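A few notes on how Lelholm County handles failure-to-appear warrants on low-level cases. I read the new administrative order, the old one it replaces, and the contract for the reminder system. Thread.

The order took effect September 4, 2024. It covers misdemeanors and citations with a mandatory court date. Felonies, DUI and anything with a protective order attached stay under the old rules.

Old rule: you miss the date, the judge issues a bench warrant the same day, the clerk enters it before close of business. Bond was set by schedule. No notice was mailed afterward. Many people learned about the warrant at a traffic stop.

New rule: you miss the date, the case goes on a grace calendar. You have 9 court days to come in or call the clerk and get a new date. If you do, no warrant is entered. If you don't, the warrant issues as before.

Court days, so weekends and county holidays are excluded. The public flyer says "days" and leaves it there. Someone will count wrong in one direction or the other. If you count calendar days you come in early, so at least the error is harmless.
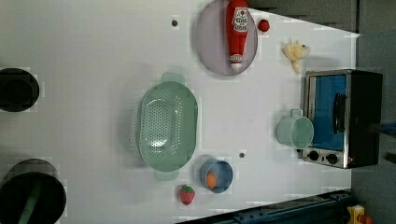
Does a missed date on the grace calendar still count as a failure to appear?
It does for the docket entry. The clerk records the nonappearance the same day, and a judge can see it at a later release hearing. What gets held back for the grace period is the warrant.

That point is missing from most of the coverage. The order changes enforcement. It leaves the record alone, and it leaves the separate failure-to-appear charge alone too. A prosecutor can still file it after a person clears the grace calendar. Section 4 says the office "should ordinarily decline." Should, ordinarily.

On volume. The county's memo puts open misdemeanor FTA warrants at 3000 as of February. It looks like a rounded figure and there is no table behind it. I asked for the underlying export and was told it would be posted with the first quarterly report.

The memo also doesn't separate people from warrants. One person with three open citations in Cullik shows up three times. You can't estimate how many residents are affected from what has been published.

The order is not retroactive. Those open warrants stay open. There is a motion to quash form, and it can be filed without a lawyer, but it has to be filed in the court that issued the warrant. If you have one in Cullik and one in the county seat, that's two forms and two trips.

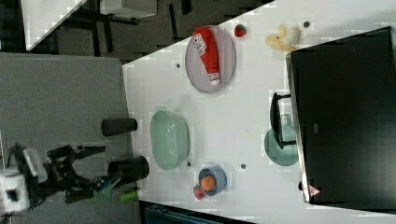 Kitchen items across a white tabletop.

Now the reminder system. The contract is with Matitz. Texts go out a week before, a day before, and the morning of the hearing. If the case goes to the grace calendar there is a fourth text with the new deadline and the clerk's phone number.

The phone number comes from the citation. The officer writes it down, a clerk keys it in, and that's the only source. No check at the arraignment window, no form to update it online. If you change numbers after being cited, the texts go to whoever has the old one.

Delivery reports are in the contract as a deliverable. Bounce rate is not defined. A message accepted by the carrier counts as delivered. That is normal for the industry, but it is a weak measure if a judge is going to treat "delivered" as "notified" when deciding whether an absence was willful.

The order does not say whether a judge may do that. It should. My guess is it gets litigated within a year, probably on a case where the number was keyed in wrong.

The text includes a link to a page where you can look up your date. I tried it from the sample message in the contract exhibit. It returned a 404. The lookup tool exists, it just moved to a different path on the clerk's site. I reported it. The county has not said whether live messages use the same link.

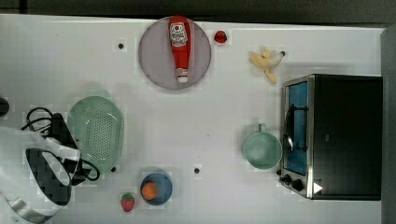

Plate with a red squeeze bottle of ketchup, from above.

Location matters here too. Misdemeanor calendars moved to the Arabzadeh annex last spring. Some citation books still have the old courthouse printed on the back. A person can show up on time, at the address on their own ticket, and be marked absent.

The order handles this better than I expected. Section 6 lets the clerk clear a nonappearance administratively if the person checked in at any county court building the same day. You need to ask for a check-in slip. The front desk at the old courthouse will give you one - I called and confirmed - but there is no sign telling you to ask.

Cost side. The fiscal note counts savings from fewer jail bookings and nothing else. It leaves out deputy time for warrant service and clerk time for the new calendar. The second one goes up. The grace calendar needs a manual entry for each case until the case management system is updated, and no date is given for the update.

I also looked for an evaluation plan. There is one, in Appendix C, and it's short. It tracks appearance rate, warrants issued and rebookings. It runs for 11 months and then the order expires unless renewed.

Problem with the design: reminders and the grace period started on the same day, countywide. If appearance rates move, you can't tell which one moved them. A staggered rollout by courtroom would have cost nothing and given a usable comparison.

The metric also needs a definition. Is someone who misses the first date and comes in on the grace calendar counted as appearing? Appendix C says "appeared at or after scheduled setting." Read literally, that includes them, and the rate will rise on the definition alone. The earlier baseline was computed on first settings only. 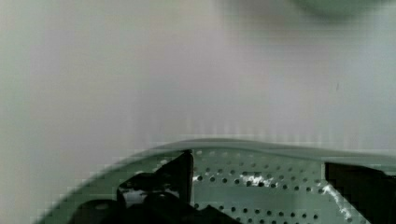 Public defender in the next county over, we had the same definition problem. Ask for first-setting appearance by courtroom, they have it in the docket export even if it's not in the report. Also check whether continuances are in the denominator.

Good point on continuances, and I don't know. Appendix C is silent. If a case continued in advance counts as a kept setting, that's a second source of drift. Adding it to the records request.

Request as it stands: docket export for misdemeanor settings, first setting flag, continuance code, grace calendar entry and exit dates, Matitz delivery logs with phone numbers removed. I'll post the response under this thread when it comes in.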